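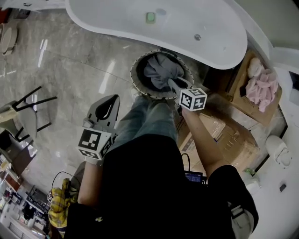 6 min read (1289 words in the full version with appendix)

Where Does the Laundry Go? A Storage Study of One Bathroom

Project report, Interior Planning, second-year studio

Our group picked the bathroom because everybody else wanted the kitchen, and we are so glad we did! It is a small room with a big white freestanding tub and polished gray marble on the floor, and when we first walked in we all thought the same thing: gorgeous, and where on earth do you put a towel? There is no closet. There is no shelf near the tub. Anything that comes off a person or off a rack ends up in a basket, in a box or on the floor.

So that became the question. How do cloth things move through a bathroom with no built-in storage, and what is the smallest change that would make the room easier to live with?

The room and the brief

The apartment is in Lestberg, on the second floor of an older building, and it was being set up again after a renovation. The owners let us use it for the whole of February, under the working title Vikirora (the name of the studio assignment, which all the groups shared). We were given three rules. No drilling, because of the marble and the new walls. Nothing that blocks the way to the tub. And the budget was 1000 crowns, receipts included, which made us very inventive very fast.

What we had to work with

The main piece is a round woven basket with a dark lining and a light stitched rim. It stands on the floor directly beside the tub. We love this basket. It is wide enough that you can drop a cloth in without aiming, and the lining means you can lift the contents out without snagging them on the weave. Crumpled gray cloth looks fine in it too, and we took that seriously as a design point, since so much storage only looks good when everything in it is folded.

Then there are the cardboard boxes. One stands open in the corner to the right of the tub with a pile of pink fabric in it, and two more brown ones are stacked close by. They were the part of the room we argued about most. They do hold a lot! But cardboard on a bathroom floor is never going to be a long-term plan, and an open box in the corner turns into the place where everything goes.

How we did it

We worked in short sessions, mostly on Saturday mornings when the light was good. Each session was one round of the same job: take the cloths out of the basket, sort them, put them back or move them on. We did 39 rounds in all. For every round we wrote down where the basket stood, where the sorted things went, and how long it took from the first cloth to a clear floor.

We tried the basket in three places:

Position A, beside the tub, close to the rim.
Position B, in the corner, with the boxes moved out.
Position C, by the door.

We also tried sorting while standing and bending over the basket, and sorting while sitting down with the legs stretched toward it. That second one was not in our plan. One of us tried it after a long morning and it was so much more comfortable that we added it to the log sheet.

What we found

Position A won, and it wasn't close. The average round took 56 seconds there. The corner was slower because you have to turn around to reach anything, and the door position was the slowest of all, with the added problem that people kicked the basket on the way in. Beside the tub, you can also lay a cloth over the rim for a moment while you decide what to do with it. The rolled edge is wide and curved, so there is no sharp line to leave a crease. We started calling it "the free shelf" and it ended up in our final drawing.

Sitting down did not make us faster, but we made fewer mistakes. We put this down to seeing into the basket properly. The dark lining is pretty, but dark cloths vanish against it when you look from higher up.

The pink fabric gave us our favorite result. At first we treated the open box as a temporary problem and worked around it. In the second week we started sorting by color family: grays in the basket, pinks in the corner. It sounds too simple to write in a report, but two containers with one clear rule each beat every labeled system we tried. We had made some very nice labels, too.

What we would change

Our proposal keeps the woven basket exactly where it is, beside the tub, and replaces the open cardboard box with a second basket of the same round shape. We priced two. The Vava was cheaper and came in a good height, but its lining was sewn in and could not be washed. The Tai has a removable lining, and it fit the budget with enough left over for felt pads to protect the marble. We recommend the Tai, in a light lining this time.

The two stacked boxes would move out of the bathroom altogether. We suggest the hallway, where there is a dry alcove next to the meter cupboard. It needs a curtain on a tension rod, so still no drilling.

Problems along the way

Our first week of times had to be thrown out. We had been starting the clock at different moments, some of us at the doorway and some at the first cloth, and the numbers made no sense side by side. After that we wrote the start and stop points on a card and taped it to the log sheet. We would also have liked more kinds of fabric. Nearly everything we sorted was the size of a hand towel, and a bath sheet or a bath mat could change the result for Position A, where space between the tub and the walkway is tight.

The plan drawing, the log sheets and the basket price comparison are in the appendix. The felt pads are still on trial, and we will add a note on how they hold up once they have been through a few floor washes.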